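Trallumeck library annex to close for floor repairs

The Trallumeck library annex will close to the public in February while contractors replace the subfloor in its reading room, building manager Menaka Abeysekara said. The main branch will keep its normal hours, opening at 9 a.m.
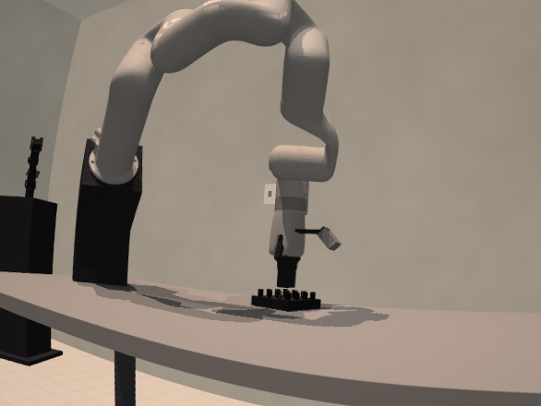 Moisture readings taken last fall exceeded the limit for the existing adhesive in 6 of the 20 test locations. The floor has to be cleared before work begins, and heavy furniture is the slowest part of that job. A table with a tall black pedestal standing on it, for instance, is handled as two separate loads. Shelving will be moved last. The reading room measures 719 square feet.

Weerakoon, the flooring contractor, will remove the old tile, grind the slab and apply a two-part moisture barrier. The barrier cures overnight before new tile is set. Site supervisor Dorin Nedelcu said the crew will work in two sections so that the rear exit stays usable.
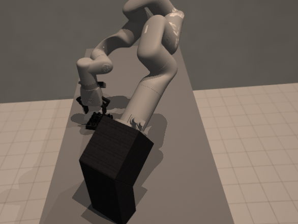 Holds and returns

Items on hold at the annex will be transferred to the main branch. Due dates falling within the closure will be extended automatically. The outside book drop will be locked, and returns should go to the main branch or the Jiltico Street drop box. Questions can be directed to Sandamali Sheikh at the circulation desk.

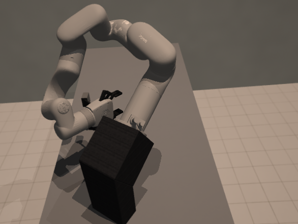 A robot arm on a long grey-brown tabletop.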